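Trovholm drop-front desk, secondhand: long-term review

Summary: a solid writing desk with a raised cubby section, best suited to corner placement and light paperwork. The writing surface is large for the type. The interior is dark and needs a lamp. The finish marks easily and has to be treated as a working surface.

Price and sourcing

I paid 300 dollars for the desk in October from a dealer in Clultalbridge. The same model in better cosmetic condition was listed at 600 by the same dealer. I compared the two side by side before buying and found no structural difference. The more expensive one had been refinished, and the color was more even. I chose the cheaper one because I write on a desk every day and expected to mark it within a year in any case.

Delivery was on a Tuesday and cost an additional 89 dollars, ground floor only. The desk came in one piece. Two people can move it through a standard interior door if it is tipped onto its back with the writing surface closed and tied. Do not rely on the catch to hold it during a move.

Construction

The case is wood, stained dark brown. The cubby section is rigid and did not rack when pushed from the side at the top. The joint between the writing surface and the base of the cubbies carries the whole load whenever someone leans on the front, so it is the first thing to check on any used example. On mine the screws had backed out by half a turn on one side. I tightened them on the first day, again after two weeks, and they have held since then.

Maximum load is not stated anywhere on the piece. I keep heavy items at the rear, over the joint, and put nothing heavier than a laptop at the front edge. With both forearms resting on the surface there is slight movement, enough to notice when writing with a fountain pen but not with a ballpoint or marker.

Placement

The desk stands in a corner against paneling. The back is flat, so it can sit close to a wall, although a baseboard will hold it off by the thickness of the molding. Allow for the full forward reach of the surface when measuring the room. I measured only the case the first time and had to move a chair and a radiator cover to compensate.

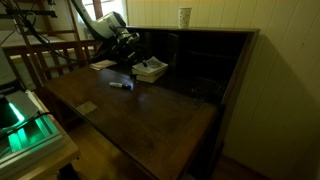

Writing surface in use, with books stored at the mouth of the cubbies.

Finish

The top is the weak point. It has a reddish-brown finish that scuffs, and the wear is concentrated toward the front, where sleeves and paper edges pass over it. Under side light the mottled patches are obvious. I tested three products in an inconspicuous spot:

Ki paste wax, neutral. Reduced the contrast of light scuffs. No effect on the larger patches. Needs a full day before paper can be left on it.
Tendudow furniture oil, dark. Evened out the color for a week, then faded. It also transferred to an envelope.
Plain damp cloth, dried immediately. Removed grime, changed nothing else.

I settled on the wax, applied twice a year. Anyone who wants an even surface should budget for stripping and refinishing, or buy the refinished version.

Cubbies

The compartments are open at the front and divided vertically. The depth is useful for envelopes and notebooks stored on their long edge. The drawback is light. With the overhead fixture on, the interior is still close to black, and anything small pushed to the back has to be found by hand. A clip lamp on the top rail solves this. Battery puck lights also work but the adhesive did not hold on the old finish for more than a few days.

Books that are wider than a compartment end up at the back of the writing surface. A short stack does not interfere with writing, though it must be cleared before closing up. The same applies to loose papers. I now clear the surface every evening, which takes a minute or two.

Second opinion

Ha-neul Woo used the desk for a week while staying with us and reported two things I had missed. The surface is slightly too high for typing with a low chair, and a round pen set down near the front will roll if the floor is out of level. I shimmed the left side with a piece of card and the rolling stopped. The chair problem was fixed with a cushion.

Compared with a flat desk

For 1,000 dollars it is possible to buy a new desk with drawers, a cable tray and a harder top. It will be more stable for typing and easier to keep clean. It will also occupy its full footprint all day. The Trovholm closes to a shallow case, and in a small room that was the deciding factor for me.

Recommended at 300. At 600, only if the finish matters to you. Check the joint and bring a screwdriver to the viewing.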